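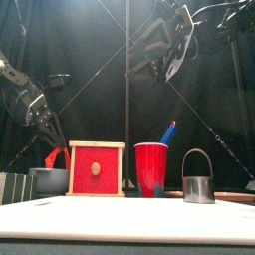 December, a bit after 4 in the afternoon

Second batch of the oak gall ink is off the heat and I'm much happier with it than the first one! Same recipe as before except that I let the crushed galls soak for 13 days (the last lot got 5, and it showed, all thin and brownish and sulky on the page). Rainwater again, out of the barrel by the Prirkadden door, strained twice through an old pillowcase. Smelled like a wet barn the whole time, sorry to everybody on the corridor.

Iron went in this morning. I dissolved it separately in a little warm water and poured it in slowly, and the color change is still my favorite part of this whole business: weak tea, then a murky plum, then near black before the jar was half stirred. Gum arabic after that, ground fine this time. Last batch I was lazy with the mortar and had lumps in the nib for a week.

Test strips on three papers:

- Riviere, the heavy one: lovely. Goes down gray and darkens while you watch, crisp edges, no feathering that I can find with the loupe.
- Troken, cream: feathers on the upstrokes, worse with the broad nib. Might be the sizing, might be me pressing too hard.
- The cheap copier stuff: bleeds straight through, as expected. Fine for labels.

I want to look at the strips again tomorrow before I say anything about the final black, it does keep changing overnight.
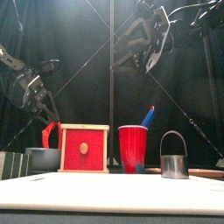 Still bothered by the acidity. The strip of indicator paper came out more toward the red end than I'd like, so I've split off 40 ml and stirred in a pinch of crushed eggshell to see if it calms down without going pale. (It fizzed more than I expected, so use a tall jar and leave the lid loose.) Marked that one B2-E. The plain jar is B2 and it's on the top shelf with a clove in it against mold.

If anyone wants to try some on the Rirnmont ledger copies, take from B2, leave the eggshell one alone for now, and please please rinse the nibs straight after. I left mine in the jar over lunch and it already has a rusty collar.

To get: more galls, filter papers, 2 dropper bottles with glass tips. Also a new pillowcase.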